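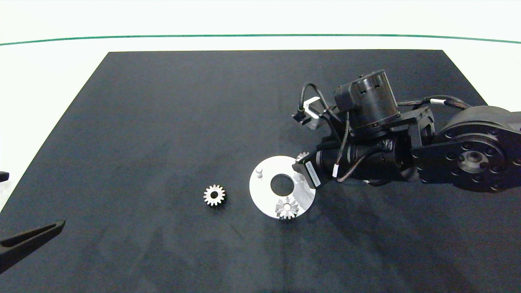
Gear assembly used to be the job people at Jadum traded away, says Yaneth Condori, who ran the bench at Brotside for 15 years before the arms came in. "Your thumbs hurt by lunch!" Now she teaches the cell its work, which at this stage means silver spur gears and a flat white plate with a short peg near its rim, over and over on a dark mat.

"I thought I'd be bored," she says. "I go home and talk about gears at dinner." Toshio Sugawara, on the late shift, learned to adjust the grip himself after two training sessions at Kamata. "I'd never touched a program in my life, and now people come and ask me things – I love that part."

The bench still does the odd sizes by hand, 56 sets last month. Condori wants to keep it that way for the new starters.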